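Pesquisar no perfil

Fio sobre a reescrita do Cropper, o módulo que corta as demonstrações brutas em episódios antes de irem para o treino. Sobretudo notas de software, para quem mantém algo parecido. 26 de julho de 2022, terça-feira.

1/ O Cropper antigo cortava por tempo fixo. Simples e errado: metade dos episódios começava a meio de uma aproximação, e a política aprendia a arrancar com velocidade não nula.

2/ A versão nova corta pela abertura da garra. Um episódio começa com os dedos abertos e parados e acaba quando voltam a esse estado. O sinal vem da imagem da própria garra; o Nirnden estima a distância entre as pontas em cada fotograma.

3/ Dedos afastados, nada entre eles, madeira clara por trás. Para o segmentador, isto é um candidato a fronteira. 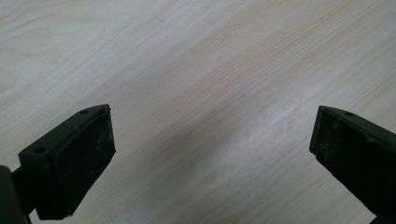 Porquê estimar a abertura pela imagem e não por um encoder? Porque a imagem já vem sincronizada consigo própria, e um encoder acrescentaria mais um relógio para alinhar.

4/ O limiar não é absoluto. Cada garra tem a sua folga, e um valor único dava falsos fechos numa delas. Agora normaliza-se pelo percentil 5 e pelo máximo da sessão, por garra.

5/ Histerese: 6 fotogramas seguidos acima do limiar para declarar "aberta". Com menos, qualquer oscilação do estimador abria um episódio novo. Com mais, perdiam-se as reaberturas curtas entre duas tentativas de preensão.

6/ Resultado no lote de Brastevville: 1.513 episódios com corte por garra, contra mais de 2.002 com o corte antigo. O número desceu e é o que se queria. A diferença era quase toda fragmentos sem contacto.

7/ Caso bimanual. Aqui o critério por garra não chega. A esquerda pode estar aberta no ar enquanto a direita tem as pontas metidas num recipiente baixo. Cortar pela esquerda parte a tarefa ao meio. A fronteira exige as duas abertas e paradas, com a mesma base de tempo.

8/ A base de tempo passa a ser a da câmara de cabeça. As duas vistas de garra são reamostradas para ela por vizinho mais próximo. Testei interpolar a pose: suaviza os picos de aceleração no contacto, que são a parte que interessa ao planeador.

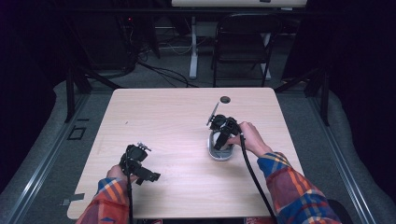 9/ Oclusão na vista de cabeça. As mãos e o corpo da garra tapam com frequência as pontas. O Plullent, que faz a estimativa de pose, baixa a confiança nesses intervalos e o Cropper deixa de usar essa vista para decidir fronteiras. Continua a gravá-la.

10/ Se a confiança cair nas três vistas ao mesmo tempo, o episódio é marcado "incerto" e não entra no treino. Não há reparação automática. Havia, na versão de janeiro, e inventava trajetórias plausíveis que o robô depois não conseguia seguir.

11/ Formato de saída: um ficheiro por episódio, poses relativas ao primeiro fotograma, abertura normalizada em [0, 1], máscara de validade por vista. Quem lia o formato antigo tem de trocar o leitor; não mantive compatibilidade.

12/ Por resolver: superfícies muito claras com reflexo entre os dedos. O estimador perde contraste na zona central e a abertura salta alguns pontos. Um filtro de mediana esconde o problema e atrasa a fronteira, por isso ficou desligado por omissão.

13/ A configuração está toda num só YAML. Os limiares ficam gravados nos metadados de cada episódio, junto com o hash da versão do Cropper. Sem isso não há maneira de comparar dois lotes.

14/ Próximo passo: correr o mesmo lote com a fronteira deslocada três fotogramas para cada lado e medir o erro da política no arranque. Publico a tabela neste fio.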